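Thambiah extends board recovery service to desktop motherboards

Thambiah, the electronics reuse workshop, has added desktop motherboards to the equipment it accepts for testing and resale. The service opened in November and runs alongside the existing intake of power supplies and drives.

Boards arrive in batches from office clearances, most of them handled by the collection firm Vusari. The first batch held 671 boards. Of these, 400 passed inspection and were put forward for bench testing. The rest were sent for parts or metal recovery.

Inspection is done with the processor and memory removed. The CPU socket is checked first, as bent or missing contacts are the most common reason for rejection. The retention frame and lever are then checked for distortion, and the lever must close fully without force. A board with a damaged socket is not repaired unless the model is on a short list kept by the workshop.

Memory slots are examined next. Latches are opened and closed, and the channels are cleared of dust with dry air. Expansion slots are treated in the same way. Staff also look for lifted components, scorched areas and corrosion near the edge connectors.
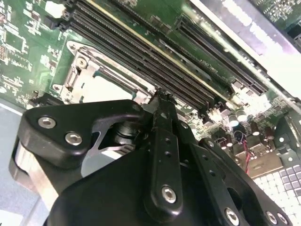 Boards that pass are fitted with a known good processor and two memory modules, then powered from a bench supply. Each memory slot is tested in turn, first singly and then in pairs. A full cycle includes a load test of 14 hours, during which temperatures and error counts are logged by Didar, the workshop's own test software. A single memory error is enough to fail the board.

Xiaoqing Tang, who leads the bench team, said the socket check had been moved to the start of the process after a trial run in which faulty boards were reaching the load test. "We were losing bench time on boards that should have been rejected at the door," she said. "The order of checks matters more than the speed of any one of them."

Passed boards are labelled with the test date and firmware version, packed in antistatic bags and sold through Flududo with a warranty of 2 months. Socket covers are fitted before packing where the correct type is in stock.

Kaiwen Tian, who manages intake, said boards should be sent without coolers attached. Thermal paste on the socket rim will be cleaned off, but paste inside the socket leads to rejection. Laptop boards are not accepted at present.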